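Tired Legs and Free Throws: A Project Report
Sport Science Projects, Vinddale College

Why I picked this

I've played intramural basketball since my first semester at Vinddale, and I've missed a lot of free throws at the end of games. Everyone on my team blames tired legs. Our coach says it, the people on the bench say it, and I've said it plenty of times myself walking back on defense. So when we had to choose a question for the fall project I figured I'd test that one, partly for the grade and partly so I could stop using it as an excuse (or keep using it with some evidence!).

My question was pretty simple. Do college rec players make fewer free throws right after a hard running drill than they do when they're fresh? I also wanted to know whether the way they miss changes. The usual story is that tired players leave the ball short, and if that's true I should see more balls hitting the front rim after the drill.

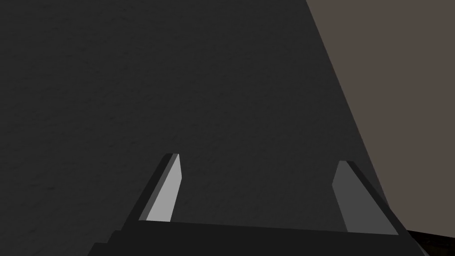 Gripper open over a dark gray surface, simulated view.

What I read first

I started with the textbook chapter on fatigue and fine skills, then went through the articles on our course reading list. Most of them used varsity or pro players, who shoot a ton of free throws every week and have a very steady motion. Rec players don't. Some of us bend our knees a lot, some barely bend them at all, and one guy in my group shoots with two hands and does better than I do. I thought that mattered, since a person who gets most of the power from the legs should have more to lose when the legs go.

The other thing I took from the reading was that recovery is fast. If you let people stand around chatting after they run, you aren't testing tired shooting anymore. I wrote that on the top of my plan and still managed to get it wrong in the pilot, which I'll get to.

Who took part and where

I ended up with 20 players, all from the intramural league. I put a sign-up sheet by the court entrance at Strebel Hall and also bugged people after games. Everyone signed the class consent form and everyone could stop whenever they wanted. I left out anyone with a leg or shoulder injury that season. I didn't test myself, even though my teammates thought I should.

We used the far basket in Strebel, the one away from the doors, because the near one has a rim that's a bit loose. All the shooting was done with the same Gemska ball from the equipment desk. I checked the pressure before each session with a hand gauge.
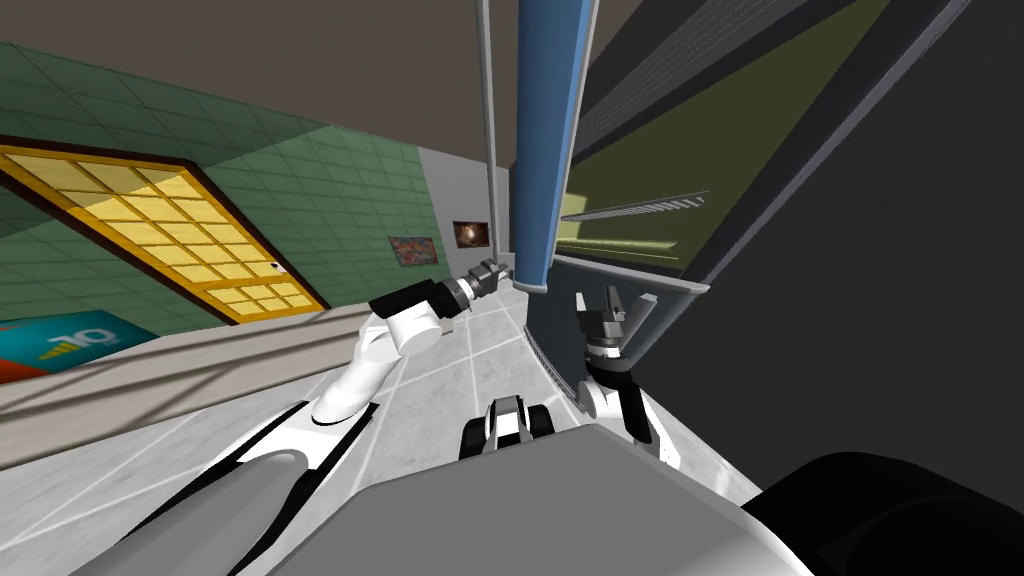 Getting court time was the hardest part of the whole project. Volleyball has the gym most evenings in November, so I was down to early mornings, and college students at 7 a.m. are not at their best. I don't think it ruined anything, as both of each player's sessions were at the same time of day, but it's one more reason not to compare my numbers with somebody's game stats.

What each person did

There were 2 sessions per player, one fresh and one tired, on different mornings. Half of the group did the fresh one first and the other half did the tired one first.

Fresh session: easy warm-up, a few practice shots, then 10 free throws at the player's own pace.

Tired session: same warm-up and practice shots, then line-to-line shuttle runs until the player told me they were working very hard on the effort scale taped to the wall, then straight to the line for 10 free throws. I stood there with the ball so they could start right away. To keep them tired I had them start the last shot within 30 seconds of every rest I gave, and really I only gave one rest, halfway through the set.

I logged every shot on my phone with Jodum, a shot tracking app. You tap make or miss and then where the miss went: short, long, left or right. It's quick once you get the hang of it. I also kept a paper tally as a backup, and I'm glad I did – the app lost one whole session when my battery died, and the paper sheet saved me from having to drag that player out of bed again.

The pilot and what I changed

I ran a pilot on two of my friends before the real thing. In the first version I had them run a fixed number of shuttles, and it was way too easy for one of them (she runs cross country) and nearly finished the other one off. Same drill, totally different effort. That's when I switched to the effort scale. It's less tidy, since people rate themselves differently, but it got everyone to a similar place for their own fitness.

The second problem was the water bottle. Both of my pilot shooters wandered off for a drink after the drill, and I just let them, because it seemed mean not to! By the time they came back they were breathing normally. For the real sessions I told everyone up front that water came after the last shot, or in the rest halfway through if they needed it.

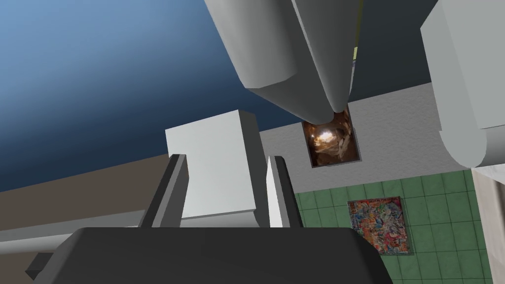 Results

As a group, the players made fewer shots when they were tired, but the drop was small. Most people were within one make of their fresh score, a few dropped by more than that, and a handful did better after running. When I ran the paired test from our stats class the difference didn't reach the cutoff we use. So I can't say that tired legs cost my group free throws. I can only say the scores leaned that way.

The misses were more interesting to me. In the fresh sessions they went all over the place. In the tired sessions more of them came up short, which matches what coaches say. I'd be careful with it, though. I was the one deciding what counted as short, I knew who had just been running, and I went in half expecting to see it.

I also asked everyone afterward how they thought they'd shot. Nearly everybody thought the tired set was worse than it was, including one player who had made more. 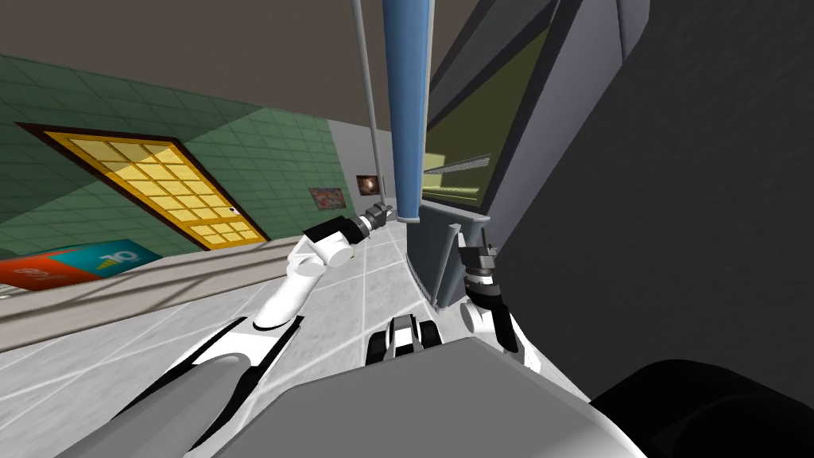 Two robot arms, the blue pole and the green tiled wall.

What I'd do differently

First, more shots. With sets this short, a single lucky bounce moves your score a lot. Second, I'd get somebody else to call the misses, ideally from video, without knowing which session it was. A heart rate strap would help too, because then I wouldn't be relying only on how hard people said they were working.

I'd also like to split people by shooting style. I took notes on knee bend, but they're messy and I didn't decide on clear groups before I started, so I left them out of the results. If anyone in next year's class wants to pick this up, my scoring sheet and the effort scale are in the project folder, and the person to email about Strebel court time is listed on the first page. Ask for your slots before volleyball does.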